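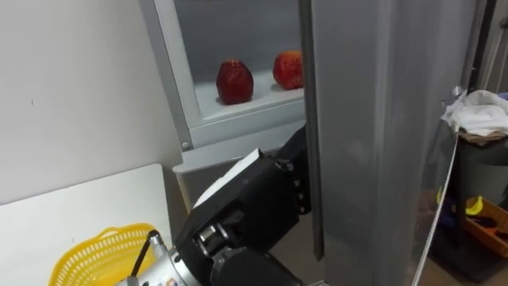 How often should the gripper pads on the arm be replaced?

Change both pads every 400 cycles, or sooner if a pad has lifted at a corner or picks up a shine. The cycle counter is on the second page of the Melnyk controller.

Before you start

Run the arm to its service pose and switch the drive off at the cabinet. Wait 80 seconds for the bus to drain. The brake holds the elbow but not the wrist, so keep one hand under the wrist when power drops.

Removing the old pad

1. Slide a plastic scraper under the long side and work toward the tip. Metal blades mark the housing.
2. Wipe off the adhesive with isopropyl alcohol. Let the surface dry fully.
3. Check the finger screws with the small driver. Any screw that turns gets a drop of medium threadlocker.

Fitting the new pad

1. Peel the liner halfway and line up the short edge first.
2. Press for 30 seconds, then peel the rest.
3. Leave the gripper open for an hour. Full bond takes overnight - the arm can run at low force until then.

Resetting the zero

A new pad is slightly thicker than a worn one. Close the gripper on nothing, hold Set, and write down the encoder value. Ours normally reads some 563 counts. A value under 337 means the pad is not seated or the finger is bent.

Then run the Trevthorpe shelf routine once at quarter speed, with the refrigerator door fully open. Watch the clearance between the finger and the door edge on the way in. If it closes up, redo the wrist offset before going to full speed.

Log the change under Baltutside, service tab. Spare pads are ordered through Kerstin Ljungberg.

Revised 2023-06-09, V. Hovland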